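Toy Library and Sorting Room: Gallery

Home > Community Services > Toy Library > Gallery

The Sollwood Toy Library lends toys, puzzles and games to families and to registered child care providers. The collection currently holds 324 catalogued items. All of them pass through the Sorting Room, where returned toys are checked, cleaned and assigned to bins before going back on the lending shelves.

This gallery presents the work of the Sorting Room as it is carried out during the lending year. Captions were prepared by Yanling Cheng, Collections Assistant. Families who wish to see the room in person may ask at the front desk during opening hours.

Receiving

Returned items are accepted at the front desk until 3 p.m. and are carried to the Sorting Room the same day. Each item is matched to its loan card. Items returned without a card are held on the lower shelf for up to 10 days while the borrower is contacted.

Checking

Small vehicles, blocks and figures are inspected by hand for cracks, sharp edges and missing parts. Wheels are turned and doors are opened and closed. The inspection sheet now in use was drawn up by Renji Ebihara and replaces the older Bradberg checklist, copies of which should be discarded.

Items with minor damage are set aside for the Wednesday repair session. Items that cannot be made safe are withdrawn from the catalog, and the family waiting list is adjusted accordingly.

Cleaning

Hard plastic toys are washed in warm water with mild soap, rinsed and left to dry on racks overnight. Fabric toys are laundered separately. Toys with batteries are wiped with a damp cloth after the batteries have been removed.

Sorting into bins

Vehicles are kept in open bins with low walls, so that younger children can see the contents and reach them without help. Bins are brought to the table one at a time and are returned to the shelf before the next is taken down.
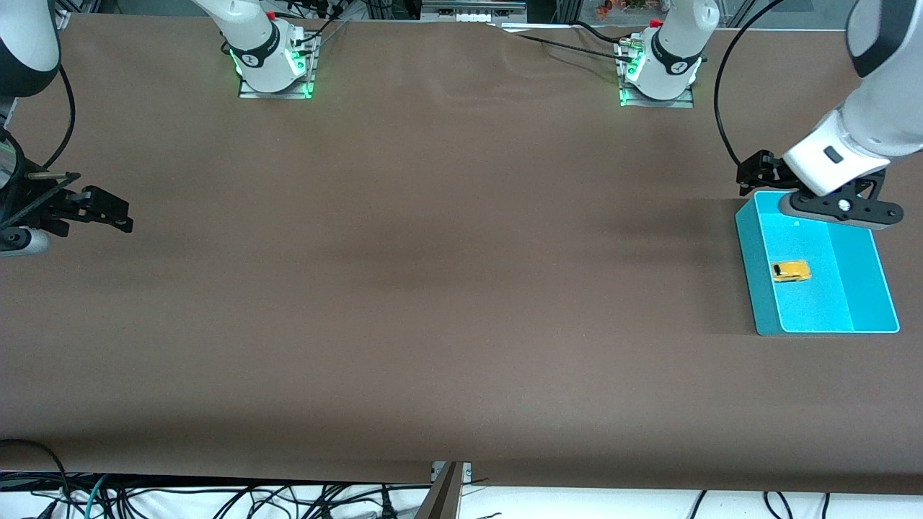

Each bin has a number and a matching entry in the catalog. When a bin is full, a second is opened under the same number with a letter added. Mixed bins are no longer lent. Families who still have one at home are asked to bring it back by the end of February, and the contents will be recorded under the new system.

Bins themselves are washed between loans. Dust and crumbs collect along the base of the walls, and borrowers are kindly asked to empty and wipe each bin before returning it.

Lending terms

A household may borrow 2 bins at a time. Child care providers may arrange a larger loan by writing to Erzsébet Balogh, Toy Library Coordinator. Lost pieces should be reported at the time of return.

Donations of toy vehicles in good condition are welcome. Please do not leave donations outside the building after closing.

Gallery page maintained by Yufang Mao.

Previous: Reading Corner
Next: Outdoor Play Equipment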